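6.3 Setting up the camera streams and the table model (two-arm cells)

This section applies to Wurkora 4 and later with two arms on a shared base rail, one fixed camera and one wrist camera per arm. For single-arm cells see 6.2. The joint driver (section 4) and the gripper driver (section 5) must already be running without faults.

At the end of this section the planner will have a table plane, a set of keep-out volumes for fixed items, and a tested chain from wrist camera to gripper pose. Section 6.4 uses all of these.

Before you start

Check that both arms report READY in the status panel. Check that the cell file is saved under a name of its own and not as default.cell, which is overwritten by every update. Clear any saved poses left from an earlier cell layout (Cell > Poses > Remove all).

CAUTION: Steps 5 to 9 move the arms under software control. Keep hands out of the enclosure and the stop button within reach. The collision model is incomplete until step 9 has been accepted.

Naming the streams

1. Open Perception > Streams. Each camera found on the bus is listed with a live preview and a temporary name.

2. Give the fixed camera the role "scene". Give the two wrist cameras the roles "wrist_l" and "wrist_r". Left and right are as seen by the fixed camera. If your fixed camera faces the arms from the far side of the table, set Mirror roles to ON before naming anything.

3. Jog the gripper of the left arm open and closed. The fingers must move in the wrist_l preview and stay still in wrist_r. If they move in the wrong preview, swap the two roles and repeat.

4. Press Sync. The software compares timestamps over 300 frames and shows the worst offset between any two streams. An offset of 13 ms or less is accepted. Above that the line turns amber and the Sync result is not stored.

Note: A stream that passes Sync with the arms still and fails with the arms moving usually has a strained cable at the wrist. Check that the cable loop is free through the full range of the last two joints before looking for a fault in the software.

Note: The preview in the Streams panel is reduced in size. Do not use it to judge focus. Open the full view with a double click.

Table plane

5. Move both arms to the pose "tucked" and press Capture plane. The plane is fitted from the scene camera.

6. If the surface has a strong printed or veined pattern, set Plane source to "touch" and use the three-point method: lower the closed gripper of either arm at three widely spaced points and press Store at each. The limit on downward force during this step is fixed and cannot be changed in the panel.

7. Compare the plane with the wrist cameras. Place a sheet of ruled paper within reach of both arms and press Overlay. The projected grid should lie parallel to the table in both wrist views. It does not have to line up with the ruling.

Fixed items and working items

Everything in the cell belongs to one of two lists. Fixed items (walls, rails, shelves, baskets, organisers that are not to be moved) become keep-out volumes. Working items (in this guide, notebooks and loose stationery) are detected afresh at the start of each run and have no stored position.

8. Select Scene > Mark fixed items. Draw a box around each fixed item in the scene view and set its height. An item that stands on the table and holds other things, such as a desk organiser, should be boxed to the top of its tallest contents.

9. Press Check reach. Both arms are moved slowly along the edge of the allowed volume at 75 mm/s. Watch the elbows as well as the grippers. Press Accept when the motion is complete, or Stop and return to step 8.

The scene camera and a wrist camera give very different views of the same kind of item. The detector needs both.
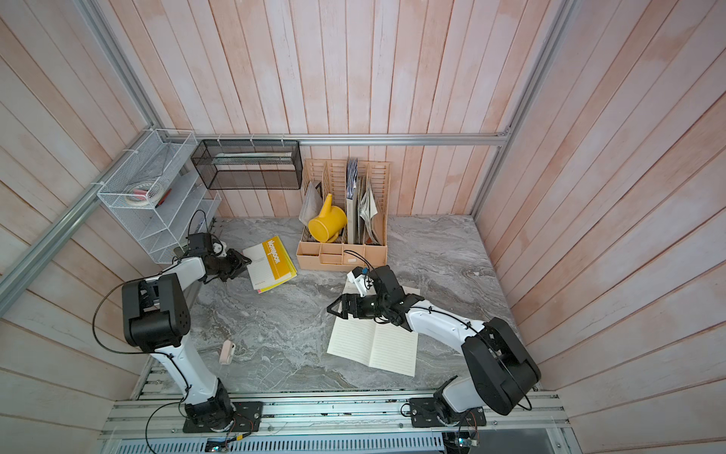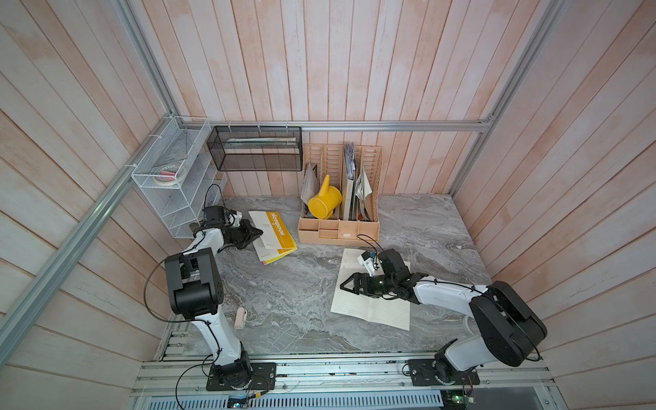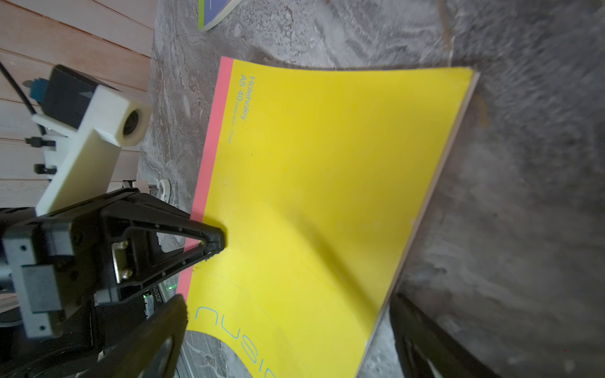 Photos: Mahsa Soltani, Bravance. First and second: scene camera. Third: wrist camera.

Reading the two kinds of view

In the scene view, a closed notebook and an open one are separated mainly by outline and cover. In the first two photos the yellow notebook would be marked as "closed" and the ruled paper under the right-hand gripper as "open or loose sheet". The scene camera cannot reliably tell a single sheet from an open notebook lying flat, and the class is deliberately left broad at this stage. It is narrowed by the wrist camera in step 12.

In the wrist view, a cover can fill most of the picture and part of it may lie outside the picture altogether. Text on the cover may run sideways or be incomplete. The detector must therefore not be set to depend on readable text. Leave Text cues at OFF unless all your working items carry the same print.

The gripper fingers are always present in the wrist view. They are masked before detection. The mask belongs to the finger type and must be recorded again if the fingers are changed, including a change to the same type from a different batch.

Recording the finger mask

10. Remove all working items from below the gripper. Select Perception > Masks > Record and choose the arm. The gripper is opened and closed over its full travel and the mask is built from the moving and fixed parts together.

11. Inspect the mask in the full view. It should cover the fingers, including the openings in lattice fingers, and any part of the mounting body that appears at the side. If the table shows through a lattice opening in the mask, raise Fill by one and record again.

Note: A mask that is too large does less harm than one that is too small. With a small mask, the detector will from time to time report a finger as a thin dark object lying on the cover, and the planner will try to avoid it.

Testing edge detection on a notebook

12. Place one closed notebook flat in the centre of the table, turned so that no side is parallel to the base rail. Run Test > Edge find with the nearer arm. The arm moves above the notebook, the wrist view opens, and the spine and page edges are drawn in two colours.

13. Check that the spine is marked as the spine. Covers with a coloured strip along the spine are normally found at the first try. Plain covers may be reported the wrong way round. In that case press Flip once and run the test again; the correction is stored with the item class.

14. Repeat with the other arm. Results are stored per arm and are not shared.

15. Bend one corner of the cover upwards slightly and run the test a third time. The edge should follow the raised part. If the drawn line cuts straight across, lower Edge stiffness and repeat.

CAUTION: Edge find does not close the gripper. Do not run Test > Pick until both arms have passed steps 12 to 15. A pick planned on the wrong edge will push the fingertip into the cover.

Settings changed in this section

perception.sync_frames: 300. Do not lower this for cells with more than two cameras.
perception.sync_limit_ms: 13
planner.reach_check_speed: 75 mm/s
perception.text_cues: OFF
log.keep_frames: 1,000 per stream. Older frames are removed without warning. Raise the value before a long test if you need the whole run.

Fault messages

P-EDGE-2, "edge outside view". The item is too close to the camera for either long side to be seen. Raise Approach height and run the test again. If the message comes up at every height, the camera bracket has probably turned on its screws. Tighten it and redo the wrist calibration in 5.6.

P-EDGE-5, "two candidates". More than one notebook is in the wrist view. A corner at the edge of the picture is enough to cause this. Either move the second item or set Candidate choice to "nearest centre". The setting "largest" is kept for old cell files and should not be used in new ones.

P-MASK-1, "mask does not match fingers". The fingers have been changed, or the gripper did not reach its end stop during step 10. Record the mask again.

S-ROLE-3, "role already in use". Two streams have been given the same role. This also appears after a camera has been plugged into a different port, when the old entry is still held. Remove the grey entry from the list.

C-REACH-4, "arms share volume". The allowed volumes of the left and right arms overlap and no priority has been set. Overlap is permitted. Open Planner > Shared volume and choose which arm waits. The waiting arm stops outside the shared volume and holds its pose until the other arm has left it.

Save the cell file before going on to 6.4. The Hà plug-in, if installed, reads the saved file only and will not see changes that are still open in the editor.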